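Chapter 5
Choosing a Gripper, or How to Lose an Argument with a Capacitor

Every gripper catalog contains a photograph of a gripper holding an egg. The egg is always fine. After reading this chapter you may find yourself wondering how many eggs came before it, and who cleaned the bench.

Comparing end effectors sounds like shopping, and most beginners treat it that way. They line up the rated force, the stroke and the price, pick the middle column, and find out in March that the fingers are too wide to get between two connectors. The data sheet had the finger width all along, on page 12, in gray type.

We will use one long comparison throughout the chapter. The Stumstead bench trials put two parallel grippers, the Serero and the Unau, through 2,711 picks on the same arm, with the same Thygesen controller and the same dull assortment of parts. Neither gripper won. The Serero was better at flat, stiff things and the Unau was better at everything the Serero had squashed. You will meet the full tables in Section 5.3, along with the 37 picks that both teams would like to have back.

Circuit boards make a good place to start. They are crowded, and the parts worth grabbing are seldom the parts with room around them. A round capacitor standing among flat chips gives two straight fingers very little to hold on to. 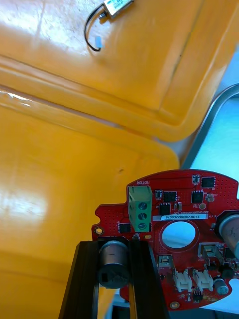
Does a stronger gripper give a better grip on small parts?

Only up to the point where the part stops slipping. Past that, extra force goes into bending leads, denting cans and shortening the life of whatever you meant to keep. Finger shape and surface usually buy you more than force does.

Keep that answer handy, as the first three exercises are built to make you forget it. Before starting Section 5.1, write down which gripper you would buy today and fold the paper up. You will be asked for it again at the end of the chapter, and no erasing is allowed.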